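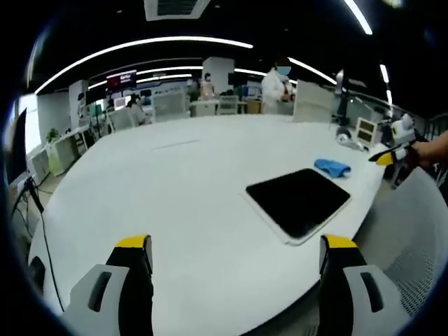
Zudik are into the semis, and I'm still hoarse

Well, I said after the August loss that I'd give up on this club for good, and I lasted until the next home game. So there I was again at the netball courts with a thermos and a folding chair, and I'm so glad I went, because Zudik beat Canpolat by three goals to book their spot in the district semi-final.

It wasn't pretty early on. Canpolat came out flying and had us rattled for the whole first quarter. Their goal shooter, Nazmiye Gezer, is as tall as my garage door (or feels like it from the sideline) and anything lobbed up near the post was hers. We went to the first break well behind and the bloke next to me had already started packing up his esky.

Then Sibel Değirmenci moved herself from centre back to goal defence, which she hasn't played all season, and the whole thing turned. She didn't try to out-jump Gezer, she just kept getting in front of her and making the feeders throw it early. Two intercepts in a row, both taken the length of the court, and suddenly everybody in the cheap seats was up and yelling. Me included!

By half-time it was level, and the third quarter was ours. Nazmiye Güler hardly missed from anywhere. I've watched her since the under 13s and that's the best I've seen her shoot, especially the long one from the edge of the circle that had the umpire grinning.

Canpolat did get back to within a goal late in the last (my nails are gone) but we held the ball nicely and finished stronger.

Coach Niall Jardine was pretty calm about it all when I bailed him up near the canteen. "We gave them a head start and I'd rather we didn't do that again," he told me. "But I liked how they sorted it out for themselves." He reckons Sibel will stay at goal defence for the semi, so there you go, you read it here first.

Wevora are up next. They knocked us out last year and they've got home court, so it's a fair old drive. Yiğit Ateş is organising the bus again and there are 12 seats left at the time of writing. See him at training if you want one, and bring a jumper, that stadium is freezing.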